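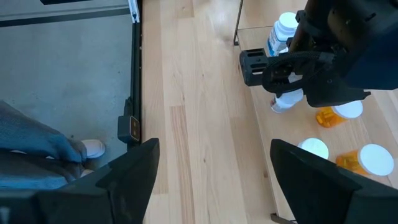

Tuvau and Escobedo Pharmacy Invite Forkby to Put Its Medicines in Order

FORKBY, 29th September. Tuvau, the Forkby workshop that makes wooden shelves and small furniture for kitchens and bathrooms, is joining with Escobedo Pharmacy to launch Todanow, a free program that helps households sort out the bottles, boxes and tubes that gather in every home over the years. Todanow opens this week at the Tuvau showroom on Mill Street and will run through the end of January, with table sessions, home kits by request, and a shelf made especially for the purpose in the same pale wood our customers have been asking us about since the spring.

We make shelves, so we hear a good deal about what people keep on them. Over the past year the thing we heard most often was medicine. People told us about the kitchen cupboard where the pain relievers live next to the tea, and the bathroom drawer that has to be closed with a knee, and the shoebox on top of the refrigerator that came along from the last house and the house before that (and, in one case, from a different state!). They weren't complaining, exactly. They mostly wanted to know whether we made something the right size. We decided we could do a little more than sell them a shelf, and we asked the pharmacists at Escobedo, our neighbors two doors down, if they would sit at a table with us and talk to people about what should go on it.

They said yes before we had finished asking, and we have been planning ever since.

What We Asked Forkby

Before building anything we put a short questionnaire on the counter at both shops and left it there through the summer. We received 462 completed forms, many with notes running over onto the back, and we read every one of them. Of those, 200 came from people who keep medicines in three or more places in the house. A great many mentioned a bottle they were unsure about and hadn't gotten around to checking. Several people wrote that the print on the label was too small to read in the light of the cupboard, and that they had gotten used to telling their bottles apart by the color of the printing or the shape of the cap.

That last answer worried the pharmacists the most, and it shaped the program more than anything else on the form. White bottles with white caps are very common, and so are white labels with blue printing. Two of them side by side at the back of a dark cabinet can look like twins at six in the morning. Bringing everything out onto a table, in decent light, with your reading glasses on and nothing boiling over on the stove, is most of what Todanow asks anybody to do.

How a Table Session Works

You bring your medicines in a bag, just as they are, and please don't tidy them up for our sake. Keep everything in its original container with the label on. We set you up at a wooden table in the showroom with a raised shelf on it, and the two levels do the sorting. Whatever you use and know about goes up on the shelf. Everything you have a question about stays down on the tabletop until you have had a chance to ask it.

A pharmacist from Escobedo is on hand at every session to help you read dates and labels and to explain what is in front of you. They can tell you when a container shouldn't be kept, and how to dispose of it properly. They can also tell you when a question really belongs with the doctor who wrote the prescription, and will write that question down for you so it doesn't get lost between our door and the parking lot. Please do not stop or change a prescribed medicine on account of a tidying session. Nothing at a Todanow table replaces your own doctor's advice.

Most people who joined our trial evenings finished in under an hour, and quite a few stayed on longer to chat. You are welcome to bring a friend or a grown son or daughter. If you look after someone else's medicines, you may bring those along too, with that person's permission. There is a private table in the back office for anyone who would like one, and you needn't say why when you ask for it.

The Todanow Shelf

Our workshop has been making raised shelves for tabletops and counters for a long while now, and customers use them for spice jars, seedlings, coffee cups and all manner of things. The Todanow shelf grew out of that line. It is made from narrow strips of pale blond wood, joined side by side, and we leave the grain and the small knots alone. The tone wanders a bit from strip to strip, from cream to a light honey, and we have always been fond of that and have never tried to even it out.

We went back and forth over the height for weeks. Our first version was handsome and far too tall, and it turned the space underneath into exactly the sort of cave people had been telling us about. The second was so low that a tissue box wouldn't go under it. The one we settled on gives you a clear upper surface for containers that are in use, at a height where most people can read a label without bending, and enough room below for a notebook and a pen.

The shelf holds one row of bottles comfortably. Visitors to the trial evenings asked us for a deeper one, and we do understand the wish, but a second row hides the first thing you will want next week, and the pharmacists were firm with us on the point. If you have more than one row's worth, we would sooner help you think about two places in the house with a clear purpose each.

A word about where to put it. The shelf is open, and an open shelf is meant for sorting and for homes where everyone is able to manage their own medicines. In a house with small children, or with grandchildren who visit, or with pets that climb, medicines belong up high and locked away after sorting, every time. We will say so at the counter before we sell you one. Steam and heat aren't kind to medicines either, so the spot beside the shower and the spot above the stove are both best left to something else. Check the label or ask the pharmacist about the storage directions for anything you aren't sure of.

Home Kits

We know that plenty of our neighbors can't easily get to Mill Street, and others would simply prefer to do this at their own kitchen table with the radio on. For them we have put together 583 home kits, free of charge. Each kit contains a large-print sorting guide written with the pharmacists, a sheet for listing what you keep and where you keep it, a pencil, and a card with the Escobedo telephone line for questions. The shelf is not part of the kit and you don't need it. A folded towel at one end of the table will mark off your two areas perfectly well, and several people in our trials did it that way.

Kits can be picked up at either shop or sent by mail to any address in Forkby. Ask at the counter, telephone, or drop a note through the showroom door with your name and address on it. We will mail them in the order the requests come in.

From Tuvau

"We have been in people's kitchens and bathrooms, in a manner of speaking, for as long as we have been making furniture, and we are so pleased to be doing something with our neighbors at Escobedo that uses a table the way a table ought to be used, with people sitting around it," said a spokesperson for Tuvau. "If you come in with a bag and go home with a list and a few answers, and never look at a shelf, we will have had a very good afternoon and so, we hope, will you."

From Escobedo Pharmacy

"We see people at the counter when they are in a hurry, and it's hard to ask a small question with a line behind you," said a spokesperson for the pharmacy. "We love the idea of sitting down. Bring the small questions, bring the bottle you've been wondering about, and bring your glasses!"

Dates, Places and Prices

Table sessions will be held at the Tuvau showroom on Mill Street in Forkby, with 19 sessions on the calendar between now and the end of January. There are afternoon and evening times, and the full list is posted in the windows of both shops. Sessions are free. Booking is appreciated because the tables fill up, though we will always try to find a chair for someone who walks in. The showroom entrance is level with the sidewalk and there is parking behind the building.

The Todanow shelf is on sale at the showroom from this week and can be seen and handled there before you decide. Orders are made in the workshop, so please allow us a little time, especially toward the holidays. Prices are listed at the counter.

About Tuvau

Tuvau designs and makes shelves, stands and small furniture in Forkby. Its workshop and showroom share a building on Mill Street, and visitors are welcome to look in on the work whenever the showroom is open.

About Escobedo Pharmacy

Escobedo Pharmacy is an independent pharmacy serving Forkby and the surrounding towns, with prescription services, home delivery and a telephone line for customer questions.

Press Inquiries

Members of the press who would like to visit a session are asked to contact the Tuvau press desk ahead of time, so that we can check with the people who will be at the tables that day. Photographs of the shelf and copies of the large-print sorting guide are available on request.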